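The laundry room is open again (and I have opinions)

Well, we finally have our washers back! If you spent most of September hauling bags down to Washam and feeding coins into those ancient things by the door, you have my sympathy, because I was right there next to you with my detergent in a coffee can. Five trips I made. I know the vending machine down there by heart now.

The new machines are in and hooked up, and I went down first thing to try one with a load of towels I'd been putting off. They are bigger than the old ones, so my usual trick of judging a full load by eye went right out the window. I put in what I thought was plenty and it looked like a sock in a bathtub. Neville Tapley, who got there right after me, did two weeks of shirts in one go and was pretty smug about it.

I do like the look of them, I'll admit. The old white ones had gone that tired yellow color, and these have a dark finish with a big shiny ring around the door that makes the place feel a bit like a hotel. It also shows every fingerprint, so if you're the kind of person who carries a cloth around (Tracey, I mean you) please go wild.

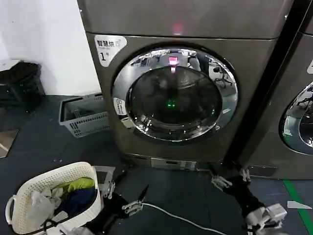
Number one, with its neighbor just to the right. Look for the number on the white label, top left.

When you report a problem, please use the number on the label. "The one by the wall" got us nowhere last spring, and poor Anel Modise took the front off a perfectly good machine. Notes go in the red folder, same as before, or you can text Anel before 8 in the evening.

A few other bits while I have you. The sign-up sheet is back on the door, and slots are 90 minutes. If you're going to miss yours, cross your name out - a big messy line is fine. Liquid detergent is best, and go easy on it. I used my normal capful and I think half that would have done the job. And check your pockets! Lungile Zwane has a jar with 13 hair clips and one very nice pen in it, all left over from the old washers, and she would love to give them back.

The folding table is still wobbly. Ettore Grasso says he has a bracket that might fix it, so until then keep the heavy piles at the window end.

One last thing - somebody left a gray fitted sheet on the rack, queen size I think. I folded it as well as anyone can fold a fitted sheet and put it on the shelf over the sink.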